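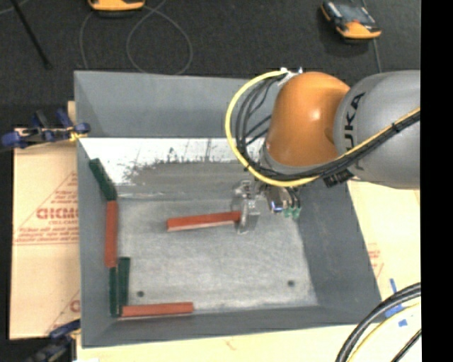
Gripper closed on the right end of a red block, five blocks left at the bin edges.

Ticket: Bin clearing stalls on parts lying against the walls
Project: Hellum
Component: Grasp planner, pick cell
Opened: Jan 5, 2026
Priority: Medium
Status: Open, workaround in place

Summary
Planner clears the open floor of the bin without trouble and then stops with parts remaining. Remaining parts are long blocks lying flat along a wall or side by side in a corner. Cell reports "no valid grasp" and waits for an operator.

Expected
Bin emptied, or every part attempted at least once before the cell asks for help.

Observed
Parts along a wall are rejected before any motion. The collision check fails for the outer finger, which has to go between the block and the wall. Where two blocks lie almost parallel with a narrow gap, both are rejected, each being treated as an obstacle for the other.

Test setup
Red and green blocks, gray bin with sloping sides, clamped down. Arm is the KUKA. Planner build is the September release from Jikon, default finger clearance. Blocks tipped in from a tray between runs and not arranged by hand. Each run ends when the bin is empty or the planner gives up.

Results, default settings
Runs: 100
Bin emptied: 50
Stopped with parts against a wall: all the rest
Drops after a good grasp: none logged
Wrong color reported: none logged

Log entry 1
Checked calibration first. Touched off on the bin rim at all four corners, error inside tolerance. Not the cause.

Log entry 2
Checked the depth data. The bin floor is brushed metal and badly scuffed, and the bright band of reflection at the rear of the floor leaves a hole in the point cloud. Laid a matte sheet over the floor for one batch. The hole went away and the stall did not. Sheet removed. The hole should get its own ticket, as it will matter for thinner parts.

Log entry 3
Reduced finger clearance one step at a time. Wall parts become valid at the third step. At the fourth step the outer finger scraped the left slope and the arm stopped on force limit. No damage to the finger. Went back to the third step.

Log entry 4
End grasps. With the planner allowed to take a long block by one end, more candidates pass. The free end can sag while the block is held, so the place pose is off by a few degrees. Fine for dropping into a tote. Not fine for the Orlandini fixture, where the block has to go in square.

Log entry 5
Tried a nudge: fingers closed, tip placed on the wall side of the block, slow drag toward the center, rescan. Works on a single block along a wall. On two parallel blocks it moves both together and the gap stays the same. Dragging at an angle separates them most of the time. The nudge adds a full scan cycle, and the operator still beats the cell easily on a bin with several wall parts.

Log entry 6
Cable check while the arm was parked. The yellow cable and the black bundle swing wide of the wrist when it is turned for a grasp along the left wall. Limited wrist rotation to keep the loop above the rim. This costs a few candidates on that side. Do not remove the limit without rerouting the cables.

Workaround
Clearance at step three, nudge enabled with two attempts per part, end grasps on for tote work only. Settings saved under the Hellum profile. Repeat of the same test, 100 runs: 80 emptied. Remaining stops were all corner clusters.

Reply to question from Claltulier
The customer asked whether the cell can be left alone for a shift, and whether the same software could tidy a household drawer or a box of toys. On the first point, not yet. At the current rate someone has to be within reach of the cell to pull the last parts off the wall. On the second, these are rigid blocks of simple shape in two colors in a bin that is clamped in place. A drawer has soft items, mixed items and walls on every side, and the wall case is the one that fails here. Please do not quote these numbers for anything except blocks in this bin.

Open items
1. Angled nudge for parallel parts, choose drag direction from the gap and not from the nearest wall.
2. Ask Jikon whether neighboring parts can be marked as movable in the collision check. At present anything that is not the target is fixed.
3. Narrower fingertips. Drawing exists, not ordered.
4. Reflection on the bin floor, separate ticket.
5. Rerun at 1000 cycles after items 1 and 2. Keep full scans for every stop, last batch kept only the final one.

Do not close on the workaround.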